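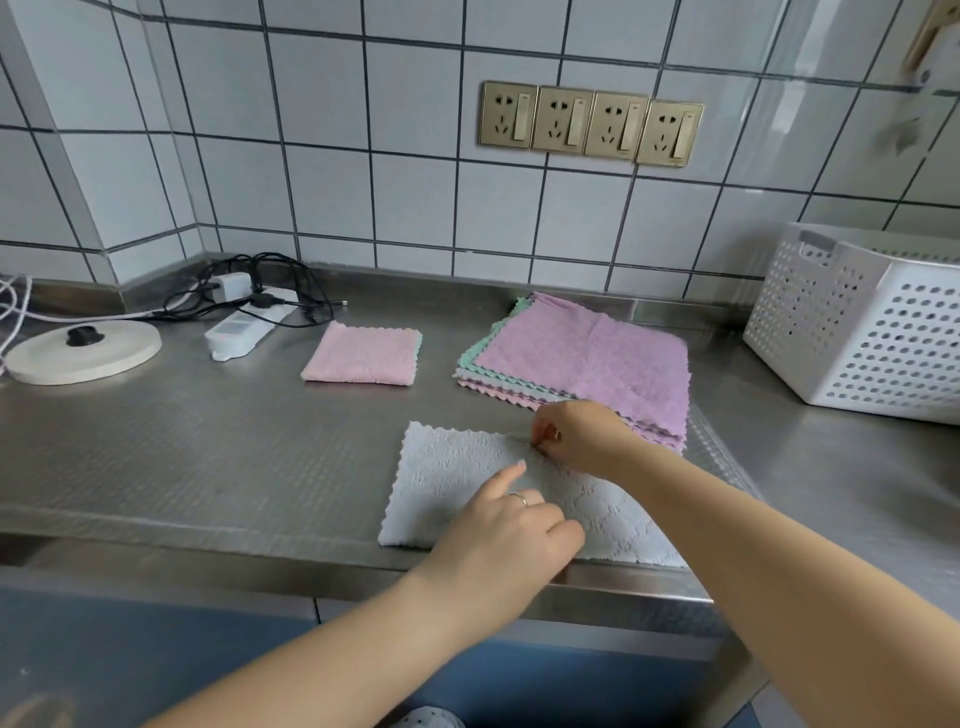 Smoothing out a microfiber cloth next to a stack of cloths.

Kitchen linens: what we are changing at Priltden

July 6, 2019

Starting this month, the shared kitchen at Priltden will stop buying paper towels for general cleanup. Cloths will be used for counters, tables and dishes. Paper will still be kept under the sink for raw meat juices, pet accidents and broken glass.

The kitchen went through 300 rolls of paper towels last year. Much of that was used on spills that a cloth would have picked up in one wipe. The rolls also take up the whole lower shelf of the pantry, and the baking group has been asking for that shelf since the winter.

Clean cloths are in the drawer to the left of the stove. Used ones go in the lidded bin by the back door. Please do not leave them in the sink or hang them over the faucet. A damp cloth left in a heap smells by the next morning and has to be washed twice.

Any cloth that has touched raw meat, fish or eggs goes straight into the bin, even if you only used it once. Dish cloths and floor cloths are kept apart. Floor cloths are the old terry ones, and they live on the hook in the mop closet.

Washing

The bin is emptied every evening and the load is run overnight. If you are on the laundry rota, these are the settings:

Warm wash, normal cycle, half the usual amount of detergent.
No fabric softener and no dryer sheets. Softener coats the fibers and microfiber stops soaking up water.
Do not put cotton towels in the same load. The lint sticks to the microfiber and ends up on the glasses.
Tumble dry on low, or hang on the rack in the utility room.

Bleach wears microfiber out quickly, so please keep it for the cotton. A cloth with a bad grease stain can be soaked for an hour in hot water and dish soap first. If the stain is still there after the wash, move the cloth to the rag box.

Fold cloths in half and then in half again, with the fold facing the front of the drawer. Anyone who has tried to pull one out of the drawer lately will know why this is being mentioned.

Cost

We spent $80 on the first set of cloths, out of the kitchen supplies budget. Savings on paper should cover that by September. If there is money left over at that point, it will go toward new oven mitts, which are overdue.

Other kitchen notes

The dishwasher on the Fetora side is working again. Scrape plates before loading. The repair came down to a clogged filter.

The large stockpot is missing its lid. If you took it home with leftovers, please bring it back.

The Fu Room will be closed for floor work for 4 days at the end of the month. The coffee urn will be moved to the front hall during that time, and there will be no hot food service.

Old cotton dish towels in fair condition are being collected for the rag box. Leave them in the basket outside the office, washed and dry.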